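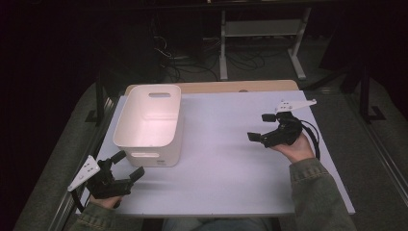 Fiction / Short Reads

The Sultetti tape ran at the wrong speed. In-ho Kong established this in the first minute by measuring the hum under the guitar, which should have sat at 60 hertz and sat a little below it. He corrected the playback and started the transfer again.

The reel held one song, recorded at Jostden in Nernville, length 13 minutes. The box listed a drummer named Hubáček and no singer. At the corrected speed there was a singer.

He called Hedvika Skála, who had played bass on the session.

"There was no vocal," she said. "We cut it as an instrumental."

He played it to her over the phone. The voice entered after the second chorus, low in the mix, slightly behind the beat. 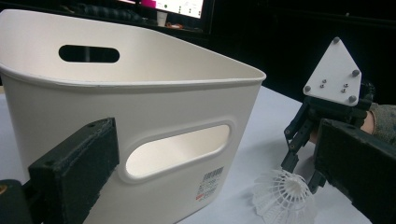 Photo: staff

"That's the talkback mic," she said. "Hubáček kept it open to count us in."

"He isn't counting."

"No."

In-ho soloed the left channel. The voice was present on the left and absent on the right. He noted the counter position, 817, and the level. Hedvika asked him to play it once more, and he rewound to 790.

"He told us he couldn't sing," she said. "Is it in key?"

He checked it against the guitar. It was flat by a few cents and stayed flat by the same amount to the end.

"Close enough," he said.

"Leave it where it is, then. Don't bring it up."

He wrote "vocal, left" on the box and threaded the next reel.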